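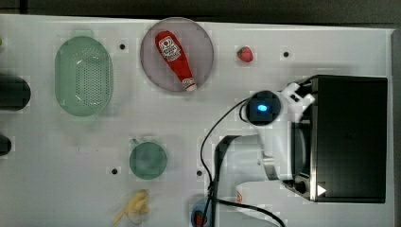
Play kitchen set on the white table, ketchup bottle on the plate.

October 2023 (Monday)

Went through the play kitchen pieces with Solène before the next round of sorting. Kept to the small set for now: plate, ketchup, strainer basket, strawberry, cup, bananas, black box. The rest stays in the Kirkon crate under the bench.

Plate: the translucent one. Pinkish gray on the white top, harder to make out than the old plate from Rendudon, but it has a better rim and I'd keep it. Ketchup lies across it at a slant, cap toward lower right. Label has the tomato on it. I can't read the small red print in the photo, so I'll copy it off the bottle for the inventory sheet.

Basket: pale green, oval, rows of holes in the base. Listed as "colander" on one sheet and "basket" on another. Michalis wants one name. Going with strainer basket until he objects.

Bananas: one bunch, entered as one item. Dinesh had them down as separate pieces, which threw off his totals last week. Fixed in the sheet.

Strawberry: right of the plate. Fine.

Cup: the teal one with the small handle. Handle toward upper left today. Write down handle direction every time, we skipped it on the first layouts and had to redo them.

Black box: still no agreement on whether this goes under microwave or oven. Greer says microwave, Afia says oven. Entered as "box, black, with knob" and left the category blank.

Weights, kitchen scale: full Kirkon crate 1,395 g, same crate with the small set taken out 1,200 g. Didn't weigh the black box, it has never lived in the crate. The Sturkonberg tray is 490 g empty, wrote that on masking tape on the underside so we can stop weighing it.

Table: used the holes in the top as reference points for the layout sketch. Works well enough if you start from the one between the basket and the plate. Sketch is in the Yu folder, page 2.

To do:
Copy label text off ketchup bottle
Ask Michalis about the basket name
New lid for the Kirkon crate, the old one is split at a corner
Afia to check the sheet against the crate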